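Flumotitz: teaching the arm to sort the shopping
Progress report for our funders

Hello again! Since the last report we've been busy steering our simulated arm by hand, and I'm happy to say the first block of work is done. We've recorded 466 demonstrations, well past the 300 we promised you.
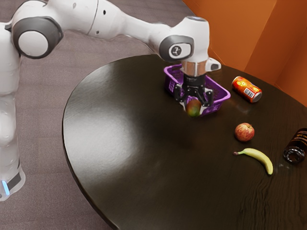
Driving the arm remotely takes more practice than I'd expected. My early runs were dreadful (lots of wobbling, lots of dropped fruit), but after a few afternoons your hands settle down. The mango over the purple basket is the move I've repeated most, with the can, apple, banana and bottle lying elsewhere on the table so the arm learns to pick the right thing. Ccori, our recording software, now saves each run without any fiddling.

We've also spent time on the close views, as the basket's slotted sides used to flicker horribly on my screen. New settings fixed that.

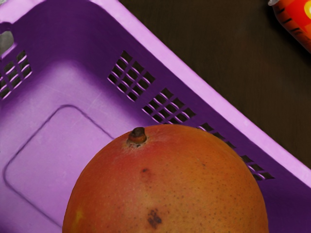

Korkham, August

I moved over to the Korkham office to work with the people doing the training. They wanted slower approaches and fewer last-second corrections, so I redid 3 batches. A bit painful, but the new ones are much smoother!
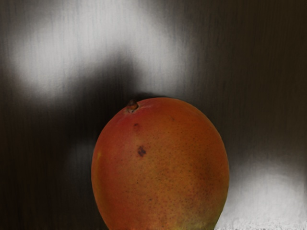
Fruit models ate more of the budget than planned. We paid 1457 pounds for a better set, and I think it was worth it: the dark blotch and the little freckles on the mango's skin give the software something to hold on to when the fruit turns. Next I'm off to Plostside to try the same controls with a new driver.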